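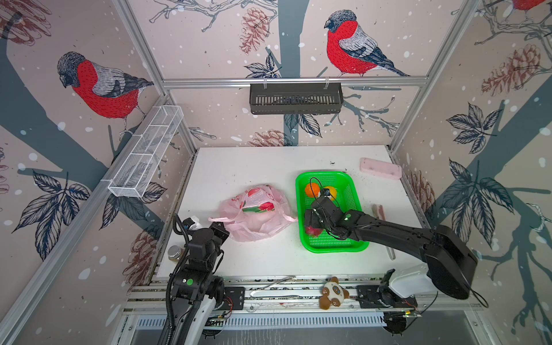 Storing and reusing plastic bags

Most kitchens have a bag drawer, and most bag drawers are jammed. The tips below are for households that still end up with a fair number of carry bags, produce bags and bread bags and would like to get a second or third use out of them.

Sort before you store

Empty the drawer onto the bench and make two piles, one to keep and one to go. Anything with a hole, a split handle or a smell goes. So does anything that has held raw meat or fish. Thin produce bags are worth keeping if they are clean, as they suit lettuce, celery and wrapped sandwiches. Keep no more than you would use in a month.

Washing

Turn the bag inside out and swish it in lukewarm water with a small squirt of dish soap. Rinse and peg it upside down over the sink or on the line. A bag that is put away damp will go musty and take the others with it. Hot water softens thin plastic and makes the seams weak, so leave the kettle out of it.

Folding
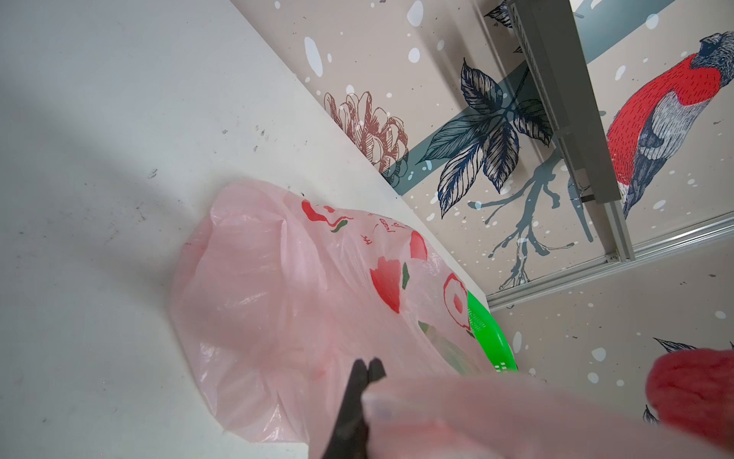

Folding takes less room than stuffing one bag inside another. Lay the bag on a clear stretch of bench, push the air out from the base towards the handles, and fold it lengthwise until you have a strip the width of two fingers. Roll the strip up from the bottom and tuck the handles in. Thin, crumpled bags like the pink one with the red print need smoothing with the side of the hand first, otherwise the creases hold air and the roll springs open. Stiffer bags can be folded flat and stood on edge.

Where to put them

A shoebox holds plenty. We use a Loto tin from the op shop in Bremby, which sits under the sink beside the dishcloths. An empty tissue box also works and can be taped inside a cupboard door. Keep bags away from the stove and the toaster, and well out of reach of babies, toddlers and pets.

Second uses

Line a small bathroom bin. Wrap shoes in a suitcase. Cover a paint roller overnight so you don't have to wash it between coats. Pull one over a bike seat when rain is coming. Keep two in the glovebox for rubbish.

Getting rid of the rest

Soft plastics don't belong in most kerbside recycling bins, as they tangle in the sorting machinery. Check with your council for a drop-off point. The one at Kistby takes clean, dry bags only, and labels and receipts have to come out first.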